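Mending by the hour at Setholm

Mwanaisha Mosoti starts work at six in the morning, before the phone is on. The front room of her unit in Setholm has a cutting bench down one side, two machines by the window and a rail of other people's clothes. By eight she has usually finished the jobs that need good concentration, and after that she unlocks the door.

She has been repairing clothes for a living for 22 years, the last nine of them on her own account. Before that she worked in the alterations room of a department store, where she was paid by the piece and learned to be quick.

"I took up trousers, basically," she says. "Trousers and more trousers. If you got a wedding dress it was a big day."

The store closed its alterations room one October and offered her a job on the floor selling handbags. She lasted until Christmas. Her sister-in-law, Faith Mugo, was running the Mfinanga fabric shop two streets away and had a storeroom she wasn't using. Mosoti moved in with one machine and a lamp. The arrangement was that she would pay no rent for three months and would hem curtains for the shop's customers in return.

"The curtains nearly finished me," she says. "I'd never done curtains. They're heavy and they're long and there's always a pattern to match."

Mugo remembers it differently. "She was good at them from the first week. She just didn't like them. She still sends me the curtain people."

The repair business grew slowly. In the first year Mosoti took in 323 jobs, which she knows because she wrote each one in an exercise book with the customer's name and the price. Last year the figure was 2104. She has moved to a computer for the bookings but still keeps the exercise books, in a drawer with spare bobbins and the manuals for machines she no longer owns.

Most of the work is ordinary. Zips are the biggest part of it, followed by jeans that have gone at the inner thigh and jumpers with moth holes. She charges by the hour in blocks of fifteen minutes and gives a price before she starts. If a job runs over, she wears the difference.

"People will pay for a coat. They don't blink. But they bring me a T-shirt they've had since uni and they're embarrassed to ask. I'd sooner do the T-shirt. Knit fabric is harder than people think, and if you get it right you can hardly find the spot afterwards."

Does she ever tell people not to bother?

"Every day. If the cloth has gone thin all over, I can patch one bit and it'll tear next to the patch. I hold it up to the window and show them. They can see the light coming through. Some of them want it done anyway, and that's fine, it's their money."

She has strong views about laundry. She thinks most clothes are washed too often and too hot, and that tumble dryers are responsible for half the elastic she replaces. She washes everything of her own in cold water and dries it flat or on a line, out of the sun if it has any colour in it.

"Whites you can leave out. The sun's good for whites. Just not all week."

Stains are not her job, though people ask. She will say what she would try at home, which is usually plain soap, cold water and patience, and she won't take payment for the advice. Anything with beading or a lining goes to the dry cleaner first.
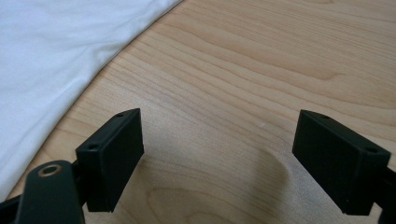
White cloth on a pale wooden surface.

Twice a month she runs an evening class, three hours with a break for tea. Students bring something of their own to fix. She used to supply practice squares but found that people took more care when it was a shirt they wanted to wear again. The first hour is spent threading needles, tying off and sewing a straight line by hand.

"They all want to get to the machine. I say, when your hand stitches are even, then we'll plug it in. I had a man in his seventies who never went near the machine in the end. He darned socks for six classes. Very happy."

One student has gone on to set up her own repair counter at Donuvis, and sends Mosoti the leather work she doesn't have the needles for.

Mosoti has been asked to open a second shop and has said no twice. She would need staff, and she doesn't want to spend her days checking other people's seams. What she would like is a better overlocker. The one she has was bought second-hand for $721 and needs its tension reset whenever she changes thread.

For now she plans to keep the same hours and put the classes on hold over the summer, when the room gets too warm in the evenings. Mugo wants her to come back to curtains for the Rornska estate, where new houses are going up and every one has windows.

"I've told her I'll think about it," Mosoti says. "I'm not going to think about it."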